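La consultation n'est pas un cadeau

Dans notre commune de Trandum, le conseil a décidé au mois d'avril de supprimer les réunions de quartier et de les remplacer par un questionnaire en ligne. On nous dit que c'est plus moderne et que cela coûte moins cher. Je veux bien le croire. Pourtant, je pense que cette décision est une erreur, et je voudrais expliquer pourquoi avec calme.

Le questionnaire, préparé par le cabinet Skemis, contient 20 questions. Presque toutes demandent de choisir entre des réponses déjà écrites. Je n'ai trouvé aucune place pour dire que la rue Tungate est dangereuse le matin, ou que le bus passe trop tôt pour ceux qui travaillent à l'hôpital.
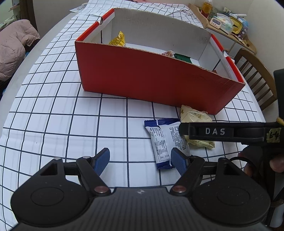 La boîte rouge, sur la nappe à carreaux.

Dans une réunion, au contraire, on peut poser la question que la mairie n'avait pas prévue. J'ai assisté à quatre de ces soirées depuis que j'habite ici. La dernière, à la salle Selvanayagam, a réuni nearly personne au goût des élus : presque 70 habitants. Pour un soir de pluie, je trouve que c'est beaucoup. Certains parlaient trop longtemps, c'est vrai, et deux conseillers regardaient leur téléphone. Mais le projet de parking a été corrigé après cette discussion, et il est devenu meilleur. 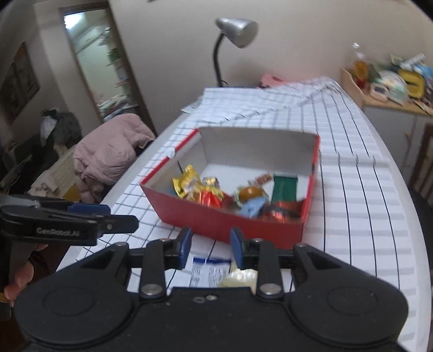
Une lectrice me répond qu'elle garde deux enfants le soir, que les réunions commençaient toujours à l'heure du repas et que le questionnaire est la première occasion qu'elle a eue de donner son avis.

Je comprends cet argument et je ne demande pas de retirer le questionnaire. Je demande qu'on garde les deux - l'écran pour ceux qui ne peuvent pas sortir, la salle pour ceux qui veulent discuter. On pourrait aussi changer l'heure, ce qui ne coûte rien. Le conseil doit voter le budget de la participation avant l'été. J'ai écrit à mes élus et j'invite les autres habitants à faire de même.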